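Demonstration gathering, Canness parts sorting
Minutes, 2026-06-29
Chair: Yiğit Güneş

1. Progress
Mundero has asked for 300 usable episodes. Cable and solenoid picks are both under way.
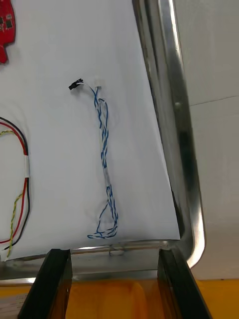
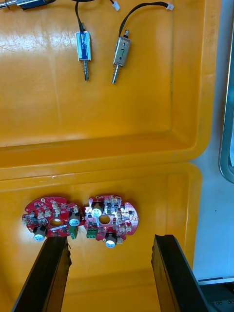
2. Quality
Episodes with a dropped part are to be kept and tagged, and left out of the total. Pauses longer than 5 seconds will be trimmed.

3. Operators
Two more people to be trained at Ciddale.

4. Actions
YG to send Avcı the tagging rules. First training run put back to November.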